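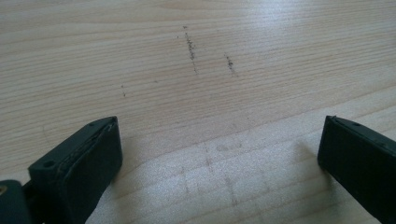 The Rollasari office wishes to remind all departments that requests for replacement furniture close at the end of June. Tables in the Grunard reading room will be refinished in the same order. Members asked which finish is meant: a pale wood with a fine grain and a satin sheen, as on the tabletop shown. Bright light does produce glare on this finish, and desks near windows should be placed accordingly.

An earlier message to the list read:

> Will the Babalola annex be included? We have 10 desks there in poor condition.

The annex is included. Please send its request separately.

Facilities Office, Rollasari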